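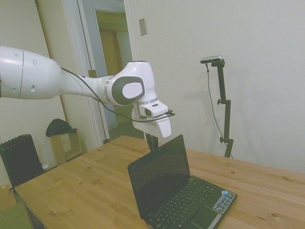 Arm drops at the elbow when the stop is released

gerport_bench
Posting before I lose my notes. 7 axis arm, two finger gripper, wrist camera. Job is closing a laptop lid and opening it again, over and over. On run 62 I hit the stop because the fingers were coming in too low over the keyboard. Fine, it stopped. Released the stop, and the elbow sagged before the brakes caught. Fingers ended up a hair from the keys. No fault code, log just says "user stop" and then "ready".

Did it again at run 171. Same pose, elbow up, forearm hanging down. Anyone seen this?

friesen_k
How far did it drop? Few mm is normal on release, the brakes have play. If it's more than that stop using it.

gerport_bench
12 mm at the fingers first time. Second time I didnt measure, looked like the same or worse.

friesen_k
12 is not play. Park it.

moss_and_wire
Payload setting. Check it before anybody starts pulling covers off. If you added a wrist camera and never updated the tool mass, the controller thinks the hand is lighter than it is, and when it takes over from the brakes it holds with too little torque. You get a dip every time. Had this for most of August on ours, blamed the brakes, was a number in a config file.

friesen_k
Disagree. Wrist camera weighs nothing. Wrong payload gives you a small sag, maybe some drift in hand guiding. Not 12.

moss_and_wire
Camera plus bracket plus gripper if the gripper is set to zero. Ask him what's in the file.

gerport_bench
ok so. Tool mass was set to the bare gripper from the Dovex template. No camera, no bracket. Center of mass was also the template one. Fixed both, restarted, 6 stops in the same pose over a foam block. Five were clean, one dipped. Less than before but it dipped.

friesen_k
So it's not only the payload.

tallow22
where's your cable going? if its draped over the top of the arm and looping to the wrist like half the setups on here it can pull on the elbow when the forearm swings. not a brake thing at all

gerport_bench
It is draped, yes. Along the top, past the elbow, loop to the wrist. There's slack in it tho, I can lift it with a finger.

tallow22
slack in THAT pose. run it to the far end of the reach and look again

friesen_k
A cable that thin is not going to drag an elbow down 12 mm. Come on. It could snag, sure, and that's worth fixing, but you'd see it in the joint torques before the stop.

naser_lab
Two things nobody has asked. One, where were your hands? If you're resetting the laptop between runs you are reaching under that forearm with the stop just released. That is the real problem, I don't care if its 12 mm or 2. Two, which stop. The button in your hand and the one on the controller aren't always the same category. One holds position with the motors, other cuts power and drops the brakes on. Only the second one tests your brakes.

gerport_bench
Hands were clear both times but yeah, I have reached in there on other runs. Not great. Used the handheld one for all of it, so I guess I dont know if the brakes even came on.

moss_and_wire
Then the "brake" theory has no evidence at all lol

friesen_k
It has one bad dip out of six with the right payload. I'd call that evidence of something.

naser_lab
Do it properly. Laptop off the table, foam under the hand, nobody inside the reach. Controller stop, same pose, log joint 4 position at the fastest rate you get. If it moves after power is cut it's the brake. If it moves when power comes back it's the handover, and moss is probably right there's still something off in the tool data.

gerport_bench
Makes sense. Lid job is off till that's done. Put a note on the controller so the evening people don't start it.

gerport_bench
Update. Controller stop, no movement after power cut, not once. All of it is on the way back up. Biggest one was 4 counts past what I'd call noise, so small, but it's there. Cable is clipped at the elbow now too.

moss_and_wire
handover. weigh the bracket

friesen_k
Fine, not the brake. I'd still send the log to the vendor before going back to 62 runs in a row with that thing over a keyboard.

gerport_bench
Sent. Scale is in the other building, will weigh it in the morning.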